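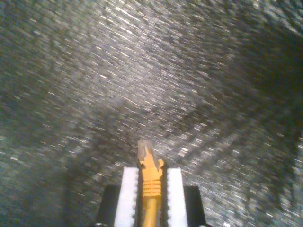 Questions I keep getting about the cable-plugging arm

Okay, what are you building?
An arm that picks up a network cable and pushes it into the port I tell it to. That's the whole ambition! I started in January on evenings and weekends (okay, and one Thursday I should have been at work). Oanh Đồng does the software and I do everything that involves screws.

Why network cables?
I wanted a job that was small and fussy. The plug only goes in one way up, the latch likes to snag, and if you come in a hair crooked it just jams against the metal. Picking up blocks got boring after 2 evenings, so Oanh dared me to try this instead.

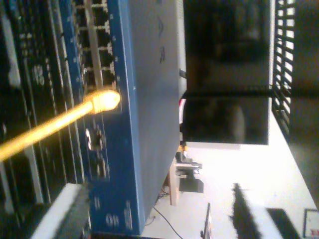
We use an old switch for practice, and I'd say the same to anybody copying us: get one you don't mind scratching. Mine came in a box lot from Trurkby and the whole lot cost less than a decent pizza.

How close does it have to line up?
Closer than I'd like. We let the fingers give a little and wiggle the plug on the way in, and that helped way more than any fancy math I tried.

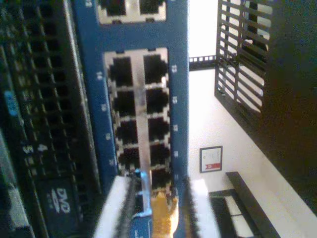 Lining up with the bottom of the left-hand column.

Does it work?
Sometimes! Our last long session was 380 tries and almost 17 percent were clean, click and all. The rest were near misses, plus a few I'd rather not talk about.

What's the arm bolted to?
A wooden board. I kept meaning to buy a proper bench plate from Killorine, but the board is heavy enough, and I can drill it wherever I want. 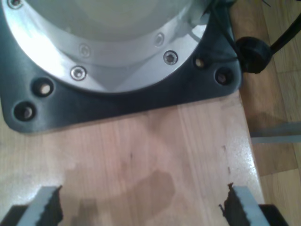

The base on its board, cable coming off the side.

Can I get the files?
Yep, ask Khôi Phí at the Thursday meetup. He has the latest finger drawings, and mine are always a version behind.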